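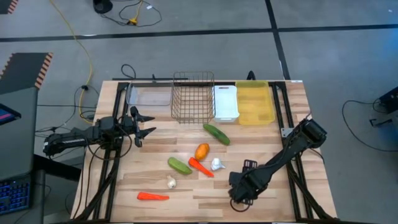 Guvoron is a site-search add-on that recognises a quantity in the search box and returns a converted figure above the normal results. It runs on the web server and needs no account with a search provider. A query is split into an amount, a unit and, where one is given, an item name. The item name matters for conversions between weight and volume, as the density has to come from somewhere. The cucumber and the carrot on the wooden tabletop are both in the standard item list as plain words, so "700 g carrot in cups" is read as a single request and the density for chopped carrot is applied. If the name isn't in the list, Guvoron converts within the same kind of unit only and passes the rest of the query to the search engine unchanged.

Units covered

Length, area, volume, weight, temperature, speed, pressure, energy, data size and data rate. Imperial and US measures are held separately. A bare "pint" or "gallon" follows the site's region setting, and the answer always states which one was used. Data sizes follow the same rule: "MB" is decimal unless the binary option is switched on, in which case the answer is labelled MiB.

Typing and rounding

Amounts can be typed as decimals, as fractions (3/4) or as mixed numbers (1 3/4). Commas are taken as thousands separators in the UK region setting and as decimal marks in the German and French ones. Working is done to 26 significant digits internally. The displayed answer is rounded to 4 significant digits by default, and the site owner can raise this to a maximum of 12. Selecting the answer copies the displayed figure, without the unit.

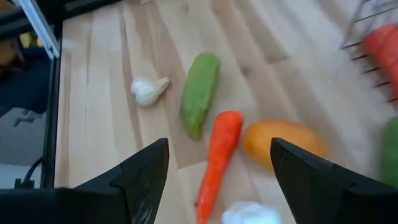 Page last changed: October (M. Dow) – licence table and note on caching

Licences

Single site: one domain, staging copy included.
Group: up to 12 domains under one owner.
Source: full source code, internal use only, by arrangement with Alasdair Lindsay at the Clarkedside office.

All licences include the item list editor. Custom item names are entered one to a line, with a density in grams per millilitre and any alternative spellings separated by semicolons. Plurals formed with -s or -es are matched automatically. Others have to be listed.

Requirements

Linux or Windows server, 64-bit. 700 MB of free disk space, most of it used by the index. The Ekinci connector is needed for sites that render search results in the browser, and is supplied in the same download. The older Bumcombe connector still works but gets security fixes only.

Caching

Answers are cached by normalised query, so "12 in to cm" and "12 inches in cm" share an entry. The cache should be cleared after any change to region, rounding or the item list. Previously this was done with a restart; it is now a button under Settings > Maintenance.

Known limits

Currency is not supported. Compound amounts such as "5 ft 4 in" are accepted as input but are not available as an output format. Queries longer than 700 characters are not parsed.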